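Kullby Harness Handling: Data Card and Working Rules

Version of 31 May 2023
Maintained by Bezawit Weldu

What this is

Kullby is a collection of recordings of a robot arm picking and placing small wire harnesses from plastic bins. This card has two jobs. It tells you what is in the recordings, and it sets down the rules that operators and labellers have to follow when they add to them. The second job takes more of the space, as most of the mistakes we had to repair in the first release came from rules that were in people's heads and not on paper.

Please read the whole card before you record or label anything. If a rule is not clear to you, ask before the session and not after it.

Contents

The current release has 314 episodes. Of these, 249 passed both reviews and are in the folder named "main". The others are in "held" and should not be used for training without reading the note that comes with each one. We keep them for people who study failure, and they are quite useful for that purpose.

Each episode folder holds:

- wrist video in colour
- joint positions and gripper opening, with time stamps
- one text file with the instruction given to the operator
- one label file (see Labelling)
- a notes file, which may be empty

The recordings were made at two benches, called Eltton and Lloyd. The bench name is written in the label file. The light is not the same at the two benches, so please do not mix them in one test set without saying so in your report.

Rules for the work cell

1. The person who starts the arm is the person who stops it. If you must leave, stop the arm and log out. The next operator logs in under their own name.

2. Keep hands out of the reach of the arm while it is enabled. This includes the small corrections, such as turning a connector the right way up. Pause first, then correct, then write "hand correction" in the notes.

3. Hair tied back, sleeves buttoned or rolled, no lanyards.

4. Speed limit and force limit are set in the cell file. An operator may lower them. Only the maintainer may raise them, and the change must be written in the log on the same day.

5. Test the stop button at the start of every session. Press it while the arm is moving slowly, and not when it is parked.

6. Clean the bench and the bins before the first episode. Small bits of insulation, hairs and cut strands get into the connectors, and they also confuse the labellers later.

Rules for handling the harnesses

A harness is not a rigid part, and most of our rules come from this. The gripper should close on a sleeve or another covered section where there is one. Closing on bare strands is allowed only when the task instruction asks for it. Never close on a connector housing, even if it looks like the easiest place.

Do not pull a harness that is caught. Open, go up, and try again from another side. After three tries in one episode, end the episode and mark it as failed. A failed episode is normal and the operator will not be asked to explain it.

One type of harness per bin. When two types are found together, stop and sort them by hand before you continue. Bins stay inside the reach of the arm but must not touch its base. A harness that shows a damaged crimp or a cut in the insulation is taken out for good, with a strip of tape around it so that it does not come back by accident.

Labelling

Write what you can see in the video, not what you think the operator wanted. These are the fields:

- harness_held: yes, no, unclear
- grip_place: sleeve, wires, connector, unclear
- other_harness_in_view: yes, no
- contact_with_bin: yes, no, unclear
- result: success, failed, stopped

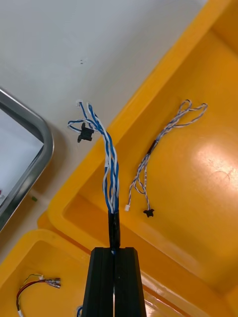
"Unclear" is a proper answer and we ask you to use it. In the first release some labellers avoided this value as they believed it would be counted against them. It is not counted against anyone. When a connector is hidden behind the wires, or the glare of a bin hides the ends of a harness, "unclear" is the correct label and a guess is a wrong one.

The colour of the wires is not a label field. Camera settings change how blue and grey look, and two careful people can disagree. If colour matters for your work, please make your own labels and tell us, and we can link to them from this card.

Every episode is labelled by two people who do not see each other's answers. Where they differ, a third person decides and writes one sentence with the reason. Please do not settle it by talking in the hallway, even when the difference is small.

Privacy and people

No faces and no voices. The microphone is off by default and should stay off. If a hand or arm comes into the video, the episode goes to "held" until the person has agreed in writing to its use. Operators are named by a code in the files, and the list of codes is not part of the release.

Known limits

The gripper has worn through 4 sets of finger pads during the collection, and older episodes have more slipping because of it. The pad set number is in the label file from set two onward. We did not record it for the first set, which was our mistake.

Time stamps on the Lloyd bench drift a little in long sessions. A script named fix_time corrects this, and the files in "main" are already corrected.

The collection says nothing about speed in production. The arm was driven slowly by people, and nobody should take cycle times from it.

Changes and contact

The next release is planned for September and will add the Karnmont fixture, where the harness is placed into a holder with clips. Send corrections to the maintainer with the episode number in the subject line. If you report more than one episode, please send one message for each.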